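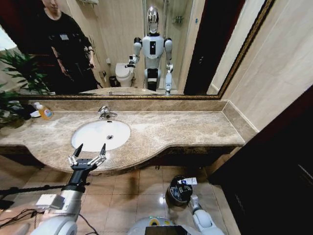 My doubts about the Wedix two-finger gripper started with the brochure, which promises 3035 test grips and never says what was gripped. I'd bet on foam blocks. Ville Ojala at Pivotdale keeps telling me to stop reading brochures and watch bathrooms, so fine, bathrooms. A marble counter with a wavy front edge and a sink set into it is a much meaner test than any bench – the fingers have to come in over that curved lip before they get near anything. I still think the Hetoda fingers are the better shape for it, and they cost less.

The controller is another story. We went from firmware 1726 to 1846 in October and I can't feel the difference. Ville says the wrist is smoother. Maybe. He also said that about the last one.
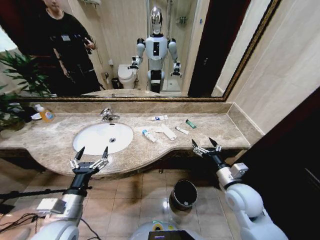
Would I pay extra for the Tikkanen force sensing? Only if they let me try it for a month first, on small squeezable stuff with the speed turned up. The sales sheet lists 16 grip modes and I have used two of them. Ville wants to order a pair anyway – it's his budget.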